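Parsa set-up guide
Section 3: Teaching the planner where to let go
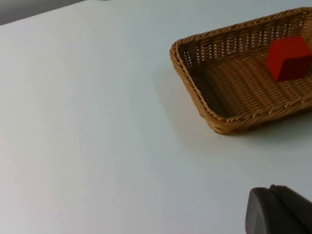
I'm assuming you've already been through section 2, so Parsa is installed, the arm answers when you jog it, and the wrist camera shows a live picture in the Demero viewer. If the viewer is blank, go back and sort that out first. Everything from now on depends on it, and I've wasted whole afternoons pretending otherwise.

What we're doing in this section is setting up the place task: the bit of the planner that decides where the gripper should stop, open and back away. I use a cube and a basket for this because they're easy to find and the detector gets on well with both of them. You can use a tub or a tray if you like, but do your first run with something that has a proper rim (flat trays need the extra settings in section 5).

Before you start

You'll need the arm powered and homed, a clear bit of table, your container, and one object the gripper can close on comfortably. Close any other program that's talking to the camera. Skorard is the usual culprit – it grabs the video at start-up and hangs on to it even when you minimise the window.

Setting up the place task

1. Open Parsa and choose New task, then Place. Give it a name you'll recognise next month. Mine are all called things like "basket2 new" and I regret it.

2. Put the container where you want it and leave it alone. If you nudge it after step 4, do step 4 again.

3. Jog the arm until the near rim of the container shows in the wrist view. You don't need to fit the whole thing in. The rim finder is happy with one corner and a decent length of the two sides that meet there.

4. Click Find rim. You should get a green line along the top edge of the container. If the line sits down on the table, it has picked up the shadow, so raise Shadow reject one notch at a time until it hops up to where it belongs.

5. Set Clearance to 55. That's in millimetres, measured from the top of the rim to the lowest point of whatever you're carrying, and it's what I use for small objects. Go higher for anything long or dangly.

6. Set Approach speed to 200 and leave Retreat speed on its default. The planner slows itself down over the container, so you don't have to allow for that.

7. Press Preview. The arm stays still and the path is drawn in the viewer. Look at the part where it crosses the rim, and look at it from the side as well as from above!

8. If you're happy, press Run with your hand near the stop button.

CAUTION: Preview only knows about things the planner has been told about. Your coffee, your keyboard and your elbow aren't in the model. Clear the table and keep your hands out of reach while the arm is moving.

CAUTION: Don't set Clearance to zero to "get closer". The planner will believe you, and the fingers can catch the rim on the way out.

Checking the result

After each run Parsa looks again through the wrist camera and marks the task Placed, Missed or Unsure. Placed means it can see the object inside the rim line. It doesn't need to see all of it, but if only a sliver shows you'll probably get Unsure. Jog the arm a little so more of the object comes into view and press Check again.

Note: woven containers can be fussy. Light coming through the gaps sometimes gets read as lots of tiny objects. Turn on Ignore small blobs and start with a value of 183, which has suited every basket we've tried at Turumport.

Note: if the object's colour is close to the container's, the check gets nervous and says Unsure far too often. Swap to a brighter object while you're learning, then change back once the rest is working.

When you've had three Placed results in a row, save the task with File, Save task. Parsa doesn't save for you on exit. Section 4 covers joining this task to a pick.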